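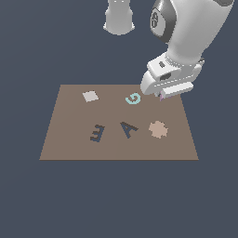

Letters, a tile and one blob on the simulated mat. Open day at Jodau, Clellitz.

I went to Clellitz with a simple question, the one I ask every year of anybody with a robot and a plate of free cookies: can it tidy my kitchen yet? Jodau opened its doors on 01/08/2018, and the line for the coffee was longer than the line for the machines, so I started with the machines.

The first station was a screen. I had been hoping for laundry. Shengli Zhong, who had drawn the short straw and was talking to the public until four, explained that most of the practice happens in simulation, where a dropped cup costs nothing and the arm can have another go before you've finished your sentence. The chore of the day was picking up letters. There was a G in light cyan, an A and an E in dark navy, and the E was lying around backward the way fridge magnets do once a toddler has been at them. A beige thing with lobes kept them company. I asked what it was supposed to be and was told it was a shape.

I have spent a good part of my adult life picking small flat objects up off the floor, so I felt qualified to judge. Flat things are a nuisance. You can't get your fingers under them, and you end up scraping with a nail. Shengli said the gripper has much the same trouble, minus the nail, and that a sock is worse because a sock won't keep its shape while you think about it. A letter at least stays a letter. I wrote that down, and then I wrote down "dishes?" and underlined it.

The answer on dishes was in the next hall, and the answer was trays. Shabalala, who make sorting equipment for warehouses, had an arm moving plastic trays from one belt to another, and it was very good at this. It had moved 3,344 of them since July, according to a hand-lettered sign. All of the trays were the same tray. I asked whether it could manage a casserole dish with something baked onto the corner, and got a brochure.

Nallov had the most honest booth. They sell a shelf-stocking cart for small stores, and their sign said it needs a person to help it 3 times a shift. I've worked with people who would be flattered by that figure. The cart fills shelves with boxes and cans, and bags of chips are listed under "future work." It weighs 500 pounds, so don't plan on keeping it in the pantry.

Back at the screens after lunch (cheese sandwich, made by hand), the view had gone down to table level, and so had I, more or less, on a very low stool. 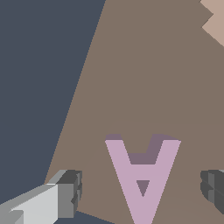

Arvo Lehtinen thought I was being unfair to the letters. If a machine can't work out how to get hold of an A, he said, it has no business near your wine glasses, and he would take a year of alphabet over one good video of a robot folding a towel. He had seen the towel video. He wanted to know how many towels it took.

Fair enough. I asked him what he'd let one do in his own house today, and he thought about it for a while and said he might let it hand him things - if he could pick the things.

So the kitchen stays mine for another year. For anyone planning a trip: parking at Jodau is free but it's a 300-yard walk to the door, uphill, and the cookies were gone by two.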